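Visita a las instalaciones de Cleltar en Skikby: el puesto de dos brazos Vakstead

31 de enero de 2018

Llegamos a Skikby por la mañana, con el aparcamiento a medio despejar de nieve. Cleltar ocupa la segunda mitad de una nave larga que comparte con un distribuidor de material de riego, y la entrada de visitas está por detrás, junto al muelle de carga. Conviene saberlo, porque el cartel de la carretera lleva a la otra puerta. Yo perdí un cuarto de hora dando la vuelta.

La jornada estaba pensada para centros de formación y talleres pequeños que se plantean comprar o alquilar el Vakstead, un puesto con dos brazos y sus pinzas, pensado para aprender a programar tareas de manipulación con objetos corrientes. Nosotros buscamos algo para el segundo curso del ciclo de mecatrónica y ya habíamos pedido información en octubre, así que fui con una lista de preguntas bastante concreta.

Nos recibió Nanna Kjærgaard, responsable de la parte comercial. La presentación fue corta. El puesto se ofrece en venta o en alquiler por trimestres, con la puesta en marcha incluida en los dos casos. En el alquiler hay una fianza que se devuelve al final, descontando las piezas de desgaste. Pregunté qué entienden por desgaste y la respuesta fue: dedos de las pinzas, fundas de cable y poco más. Pedí que lo pusieran por escrito en la oferta y dijo que sí.

Después pasamos al taller con Guðlaug Þrastardóttir, que lleva la parte técnica. Explicó el montaje desde el principio. La mesa y los brazos se entregan ajustados entre sí, y el fabricante del software de control, Ásgeirsdóttir, da una licencia por puesto que no caduca. Las actualizaciones son gratuitas los 2 primeros años y luego se pagan aparte. El armario eléctrico necesita toma propia; en nuestro taller habría que tirar una línea nueva, y eso no entra en el precio.

Cada ejercicio del cuaderno se describe en una ficha con la posición inicial, el resultado esperado y los fallos más frecuentes. El cuaderno trae 202 fichas, ordenadas por dificultad. Las hojeé por encima. Las primeras son muy guiadas y las del final dejan bastante libertad. Están en inglés y en danés; la traducción al español no tiene fecha.

Los ejercicios de mesa empiezan con cosas sencillas: platos, un cubo pequeño con tapa, piezas con forma de patata. Según Guðlaug, a los alumnos les cuesta más una pieza irregular que una geométrica, y por eso la meten pronto en el curso.
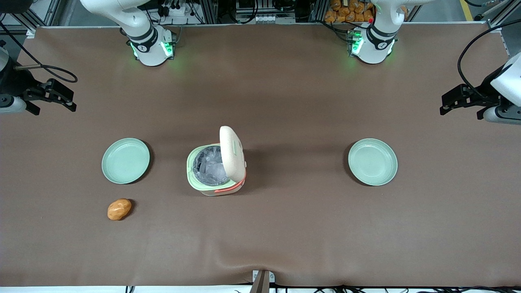 La parte que más me interesaba era el mantenimiento. El plan prevé una revisión cada 1000 horas de uso, que para un centro como el nuestro son más de un curso completo. La hace un técnico de Cleltar y dura una mañana. Si se avería un brazo, mandan otro de sustitución en un plazo de unos 3 días laborables, aunque ese compromiso solo figura en el contrato de alquiler. Quien compra tiene que contratarlo por separado.

También pregunté por el cableado de los brazos, que va por fuera en el tramo de las pinzas. Me preocupa con grupos de dieciséis años. Guðlaug reconoció que es lo que más consultas les genera y nos enseñó unas fundas opcionales que se cierran con velcro. Parecen resistentes, pero quitan algo de giro a la muñeca.

Lo que me quedó sin resolver es la formación del profesorado. Ofrecen un curso en Skikby, con desplazamiento y alojamiento a cargo del centro, o sesiones a distancia que todavía están preparando. Para nosotros lo primero es caro y lo segundo no existe aún.

He pedido oferta de las dos modalidades, con las fundas incluidas. Cuando llegue la paso al departamento junto con el catálogo en papel, que está en mi mesa para quien quiera verlo.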